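Serving tray 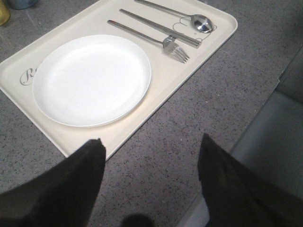
Doaa Ashour, contributing editor, Household and Table

A serving tray is a shallow, flat-bottomed carrier with a raised rim, used for bringing food, drink and tableware from the place where they are prepared to the place where they are enjoyed. It is one of the oldest and most agreeable pieces of household equipment, and one that many people own several of without quite remembering where they all came from. Trays are made in wood, metal, melamine, glass, woven cane, lacquer and many kinds of plastic, and they may be round, oval, square or (most commonly in the home) rectangular with rounded corners.

Form

The rim is what makes a tray a tray and keeps it from being simply a board. On a breakfast or bed tray it may stand quite high, sometimes with handles cut into the short ends, while on a setting tray meant to stay in front of the diner it is often only a slight lip, enough to stop a fork from sliding off when the tray is lifted. Rounded corners are easier to wipe than square ones, which gather crumbs in a way that will be familiar to anyone who has gone after them with the end of a tea towel.

Colour is largely a matter of taste and of what the tray will hold. Cream and off-white are old favourites because they sit kindly beside plain white china, and a white plate on a cream tray, with cutlery alongside, is a common sort of setting for one. Darker trays hide tea stains better but show every bit of flour and dust. Some trays carry printed lettering, often in a script style, and once the tray is laid a plate may cover most of it. The tray shown has grey cursive lettering of this sort, beginning with a capital R.

Laying a tray for one

There are no firm rules for laying a single tray, though households tend to settle into a habit and then defend it warmly. The plate usually goes down first, being the largest thing, and may be centred or set to one side to leave room for the rest. Cutlery can be placed on either side of the plate, in the manner of a full table, or gathered together on one side with the pieces lying parallel. The second way takes up less room and is popular on smaller trays. It also makes a neat little row that is easy to check at a glance before carrying the tray through.

Mixed settings are quite ordinary. Metal chopsticks and a fork may be laid together so that the diner can choose, or so that one meal can take in noodles, rice and a piece of pie without a trip back to the drawer. Chopsticks are generally kept side by side as a pair, and metal ones, being smooth and rather slim, have a tendency to roll apart on a slick surface. A folded napkin underneath will hold them still.

Among regular tray users there is a long-running and entirely good-natured disagreement about whether the glass should be filled before or after the tray is carried. The author has always filled it after, following one sorry afternoon with a jug of cordial and a hallway rug, and recommends the same to anyone with stairs.

Size and weight

A tray for one should hold a dinner plate with a clear margin all around it and still leave a strip for cutlery and a glass. Larger butler's trays can take a full tea service, but they become heavy surprisingly quickly, and it is worth remembering that a pot of tea weighs a good deal more than the pot did in the shop.

Care

Most plastic and melamine trays need only warm soapy water and a soft cloth. Scouring pads dull a matte finish and will in time wear away printed lettering. Turmeric, beetroot and strong tea can mark pale trays if left overnight, and a paste of baking soda and water, left on for 20 minutes and rinsed, will often lift the stain. Wooden trays shouldn't be soaked. Trays of every kind are best stored upright, like books, in a narrow gap beside the oven or at the end of a cupboard, where one can be drawn out without unstacking the others.

Related articles

Bed table; Chopstick rest; Lap tray; Place setting; Tea towel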